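Home Help Forum > Kitchen > Stoves and Cooktops

White gas stove: how do you keep the enamel around the grates from going yellow?

Posted by skeslow_kitchen

Hi all! Long-time reader, first time I've had anything to ask. We moved into a place in Skeslow back in June and it came with a white gas stove. Black cast-iron grates, white enamel underneath, the slanted white panel at the back with the little digital display. I had a black one for years before this and I had no idea how much it was hiding from me.

My problem is the enamel between the burners. I cook most nights, a lot of it in a frying pan (eggs, onions, chicken thighs, the usual), and every time there's a fine spray of grease that lands all over the white. If I wipe it the same night it's fine. If I don't, and let's be real, I often don't, it bakes on the next time I light the burner and goes this tea-stain color. I now have a yellowish ring near the front left burner that dish soap won't touch.

I've started cooking with a glass lid on the pan as much as I can, which helps a lot with the spatter, but then my food steams and I don't get any browning. So I'm sort of choosing between a clean stove and crispy potatoes, and I want both!
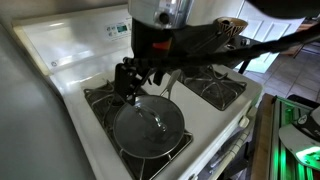
I also have the grates to deal with. They were a bit gray and chalky when we moved in and I put them through the dishwasher once (I know, I know, my mother-in-law has already told me off). Now there are a couple of rusty spots on the prongs. Can those be saved, or am I buying new ones? I looked up replacements and they cost more than I'd like.

So, three things really. How do I get the baked-on ring off without scratching the enamel, what do I do about the rust, and is there a trick to using a lid without steaming everything? I have a bottle of Funell cream cleaner under the sink but I've been scared to use it on anything shiny.

Thanks in advance – sorry this got long.

Posted by amaral_house

Welcome! I've had white stoves my whole adult life, so I feel your pain.

For the ring, try plain baking soda before you go near anything stronger. Make sure the burners are off and completely cool, take the grates off, and mix baking soda with just enough water to get a paste like frosting. Spread it thick on the stain and lay a wet paper towel over the top so it doesn't dry out. Leave it for half an hour, or longer if it's bad. Then rub in small circles with a soft cloth or the soft side of a sponge. NOT the green side. I ruined the corner of a stove that way and looked at the dull patch for 7 years.

Keep the paste out of the burner holes. If some gets in, let it dry and brush it out with an old toothbrush before you light anything.

You might have to do it two or three times. Mine came off a little more with each round, and the last bit I got with a plastic scraper held almost flat. About the cream cleaner, I can't speak for that one, but I'd check the label for enamel and try a tiny spot at the back where it won't show. And please go easy around the panel – the printing next to the clock can rub right off. I only ever use a damp cloth with a drop of dish soap there, and I spray the cloth, never the panel.

For the rust, your grates are most likely fine. If yours are bare cast iron, rub the spots with steel wool until you see clean metal, wash, dry them right away, then wipe on a very thin coat of cooking oil and bake them upside down for an hour with the window open. If they have a shiny enamel coating, skip the steel wool on the coated parts and just dab a little oil on the chips.

As for lids, set it on a bit crooked so there's a gap on the side facing away from you. The steam gets out and most of the grease stays in. Or brown everything uncovered first and put the lid on for the second half. Potatoes I do the other way around: lid on until they're soft, then off to crisp. Lift the lid off level and carry it to the sink before you tip it, or all that water goes straight into the hot fat. Ask me how I know!

Posted by Kurketico

just get a splatter screen. the mesh kind. steam goes through and grease mostly doesn't

Posted by potsandpans_200

Agree with the baking soda. One thing I'd add is that I wipe mine down while I'm waiting for the dishes to soak, once the stove has cooled off. Takes a minute or so and I haven't had a stain set in since I started. I keep a rag on the oven handle just for that.

Don't line the white part with foil, by the way. My sister did, and it got too close to the burners and the flame went a funny color.

Posted by skeslow_kitchen

Thank you everybody! Two rounds of paste so far and the ring has faded to a sort of pale beige. One more go tomorrow evening. The grates are the bare kind, I think, so they're getting the steel wool next, and I've ordered a mesh screen.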